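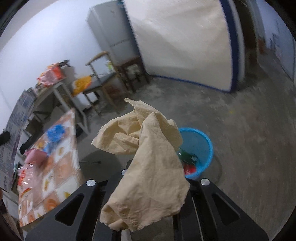
A hand-held gripper with a crumpled beige sheet, blue bin behind.

Grip force is the wrong headline figure

Suppliers still sell grippers on force. The Langat data sheet opens with it, and so does the one for the Jastberg. For rigid parts that is fair. For thin, limp material it says very little.

At Wivelville we compared the two on 818 picks of cloth, paper and film. Each had the same finger pads and the same camera position. The Jastberg is the stronger of the two, and it missed 27 picks on thin sheets. The Langat missed 8. Most misses came as the fingers closed: the tips met slightly out of line and the fold slid out sideways. More force made this worse.

I would ask suppliers for tip alignment under load, measured at full close, and for the smallest fold the fingers will hold. Camera view matters too. A sheet that hangs over the fingers hides the contact point, and a controller that relies on seeing it needs a second signal. Motor current served us well enough.

Skukard, 21 September 2021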